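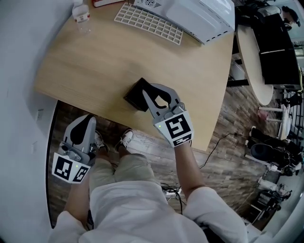

Thursday, desk 2, Barnley room

Desk layout trial, continued. Goal is still a fixed place for everything that lives on the light wooden desk, so that whoever sits down next finds the same arrangement and can put it back without asking.

Keyboard stays toward the rear, angled slightly. I tried it square to the edge in the morning and kept knocking it back to an angle within a few minutes of typing, so I am leaving the angle in the layout. The big white unit behind it does not move. Vent grille is on the left end; leave that side clear. Oana Munteanu wants a hand's width of free space next to the grille and I have marked that in the plan.

Water bottle: far left corner. Objection noted that it is still on the same surface as the keyboard. The alternative was the floor, and the floor has the power strip on it. Corner it is, cap on.

Small black box: no permanent place yet. It tends to end up in the middle near the front edge, where forearms go. Three candidate positions:

a) rear right, beside the white unit. Out of reach when seated upright.
b) left side, in front of the bottle. Reachable, but then the bottle gets moved to reach it.
c) front right, 8 cm in from the edge, sides parallel to it.

Going with (c) for now. The front edge is curved, so "parallel" means parallel to the tangent at that point. Put a strip of tape down as a reference. Tape is the low-tack kind from the Illelitz order; the Plutano tape left residue on the other desk and should not be used on wood.

Time to reset the desk from a deliberately messy start, measured with the wall clock: 21 s on the first attempt, 11 s after the tape was down. Two attempts prove very little. Repeat with someone who has not read this page.

Floor: black cable still runs across the planks to the white power strip by the chair position. Feet land right next to it. Pop suggested an under-desk tray; measured the underside and there is room at the back, but the cable would then need to come up and over, and I have not checked the slack. Until then, strip goes against the wall at end of day and the cable gets pulled straight.

To do:
- check cable slack before ordering a tray
- second strip of tape for the keyboard, matching its angle
- ask Oana whether the red and white item at the back stays on the desk or goes on the shelf
- copy layout to desk 1 once (c) has held up until December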